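Mesh bags for delicates: drawstring or zipper, and do you leave them in for drying?

Forum: Laundry and Clothes Care
Replies: 6

ulik_17
I finally bought a mesh bag after the washer stretched the neck of a knit top. Two questions. Do you sort into the bag at the hamper or at the machine? And does one garment per bag matter? The top is a light purple thing, nothing fancy, but I'd like it to last. My sister puts five or six things in one bag and says hers come out fine.

Kamran Salehi
One garment per bag for knits, two at most if they're small. If you pack it full the middle doesn't rinse. I keep a plastic basket just for things that need a bag, and I do the bagging on a table where I can lay the bag flat. Bending over the machine is how I used to miss socks and hooks. 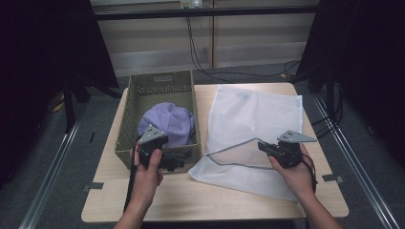
Prerkidport, January

Same setup as always. Purple garment in the green basket, white bag flat next to it. I open the bag all the way before I pick up the garment, then put it in folded in half with the sleeves inside. If you drop it in bunched up the way it sits in the basket, it stays bunched up through the whole wash and you get creases across the front.

Turn it inside out first if it pills. Check the care tag too, some of them say hand wash only and a bag doesn't change that.

Zeltetance
I don't agree about one per bag. I've done three or four thin tops together in a large bag for years with no trouble. What matters is the size of the bag. A single top in a big bag slides into one corner and gets twisted up there, and then you have the same stretching you were trying to avoid. If it's one garment, use a small bag, or fold the extra mesh under and pin it.

Also, folding only helps for the first minute or so. After that the water moves everything anyway.

Kamran Salehi
Fair point on the size. I wouldn't pin it though. I had a safety pin open in the drum once and it put a hole in a pillowcase.

The other thing is how it closes. On a zipper bag, run the slider all the way to the end and tuck the pull under the elastic garage if it has one.

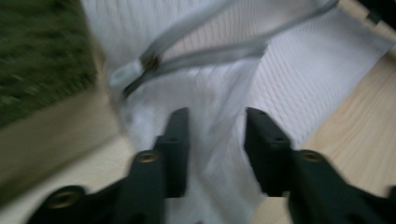 If there's no garage, put a small rubber band through the pull and around a pinch of mesh. The zipper working itself open partway through the cycle is the most common complaint I see on here. Keep the fabric away from the teeth while you close it, especially with loose knits. I hold the mesh taut with one hand and go slowly with the other.

Arabzadeh
Drawstring bags are worse for this in my opinion. The cord lock slips, and a long cord can wrap around other clothes. I tie mine in a knot and tuck it in, but then it's a pain to undo when it's soaked.

For the original question, I sort at the hamper. Two hampers, one for regular wash and one for bag items. By the time I'm at the machine I'm not looking at tags anymore.

ulik_17
Thanks. I'll try the separate basket. What about drying, does it stay in the bag?

Zeltetance
Take it out. It dries unevenly in the bag, even on low. Knits should go flat on a towel anyway.

Kamran Salehi
Agree with that one. Out of the bag, reshape it, flat on a towel. Leave the bag open to dry too or it starts to smell.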